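Hardware Purchasing Group – minutes, March meeting

Start 9:00. Arlindo Fontes in the chair.

1. Ritex pen display. Vendor quote is $3,335 per unit. Fontes doubted the "studio-grade" claim – the spec sheet gives no color coverage figure and no pen latency. No order until a loan unit arrives.

2. Suvel all-in-one. Teaser only, no price, no ship date. Left off the budget.

3. Plallen dock. 2 returned with dead ports. Vendor says firmware. Not accepted.

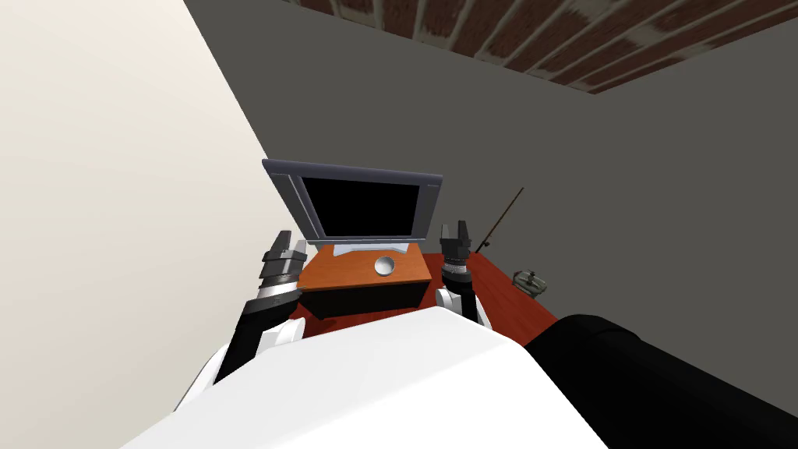

Rendering: television on a small wooden cabinet.

4. Ansah trial license. Extension declined.

Closed 9:50.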